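3.2 Surface residue on shared tables

Tables at the Brenville site were wiped once per shift, no polish. Matte white tops only (gloss ones dropped after October, too much glare to score). Smudges were marked present or absent by one rater, then rechecked by Rinaldi. 243 checks in all. 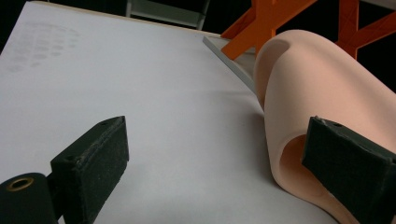 Figure 2. White tabletop, faint gray smudges in loose rows at upper left.

Faint marks were the hard part. Raters disagreed on 15 checks, nearly all of them pale gray on white, and these were scored as present. Wultbridge tables were done the same way but are reported seperately.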